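Home | News | Programs | Repair Desk | Visit | Contact

Sorton Opens Leather Care Room to Local Residents

May 2023

The Sorton Center for Household Repair has opened a room for the care and repair of leather goods, the center announced this month. The room is on the ground floor of the Hemilitz Building and will serve residents who wish to keep bags, cases, cushions and similar items in use instead of replacing them.

The new service follows a year in which the center's general repair desk received 2,334 items of all kinds. Staff reported that leather goods were among the items most often sent home without treatment. The desk had no suitable work surface for them and no dry storage in which they could be left between visits.

"People were bringing us good, solid pieces that needed cleaning, a little filling and some time to settle," said Nabila Ginting, director of programs. "We had to tell them to try elsewhere, and for many of them there was no elsewhere close by."

Work on the room was completed in 7 weeks. It was formerly used to store records, which have been moved to the upper floor. The center installed new lighting, a long bench at standing height, and shelving wide enough to hold large items without folding them. A grant from the Clikov Fund paid for the lighting and shelving. The bench was built on site by Gwion Pritchard, who also supervised the repair of the floor.

Residents may bring in one item per visit. Each item is checked at the counter, and the owner is given a written note of the work proposed. Cleaning and conditioning are free of charge. A fee applies when new thread, panels or fittings are needed, and no paid work will begin until the owner has signed the note. Items must be dry and empty when they are handed in. The center does not accept shoes, saddles or garments at present.

Ratih Halim has been appointed to lead the room. She previously taught upholstery at the Ngui Training School and has worked with leather for 28 years. She will be joined by Sekar Tjoa, who will keep the intake records and run the evening classes.

Ms. Halim said that most of the items she expects to see will have suffered more from storage than from use. Bags are pushed to the back of a closet under heavier things, she said, and cushions are left standing on one edge. Brown leather that has dried out may keep a crease or a hollow long after the weight has been taken away. 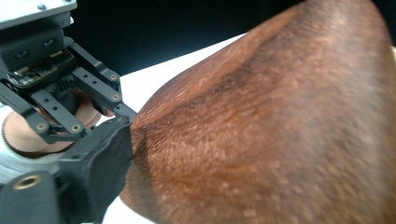

The first step in such cases is to find out how much give the leather still has. Ms. Halim recommends pressing lightly on the side of the piece and watching how the surface folds. Leather that yields softly and comes back can usually be conditioned and left to rest on an open shelf. Leather that stays down, or that shows fine cracks along the fold, should be looked at by the staff before any cream or oil is applied. She also advises owners to keep leather away from radiators and out of plastic bags - a cotton sheet or an old pillowcase is a better cover.

Large pieces will be given more time. They will be stored on the lower shelves, turned once during each week of treatment, and returned with a card of instructions for care at home. The center asks owners to collect finished items promptly, as shelf space is limited.

Evening classes will begin later in May. The first course will cover cleaning, conditioning and simple hand stitching, and no previous experience is required. Participants may work on their own items or on practice pieces supplied by the center. A second course on replacing zippers and straps will be offered if there is enough interest. Registration forms may be picked up at the repair desk and should be returned to Ms. Tjoa.

The center has set a goal of 3,000 items for the coming year across all its services, including the new room. Sivaprasad Nadar, who chairs the board, said that the figure was within reach but that the board would be looking at other results as well.

"We want to know whether an item is still being used a year after it leaves us," Mr. Nadar said. "Owners will be asked to return a short form, and we hope they will do so even when the news is bad."

The forms will be reviewed by the board next spring, together with a report on the cost of materials. A decision on whether to accept shoes will be made at the same meeting.

Donations of leather scraps, waxed thread and working buckles are welcome and may be left at the counter during opening hours. The center is unable to collect donated goods from private homes.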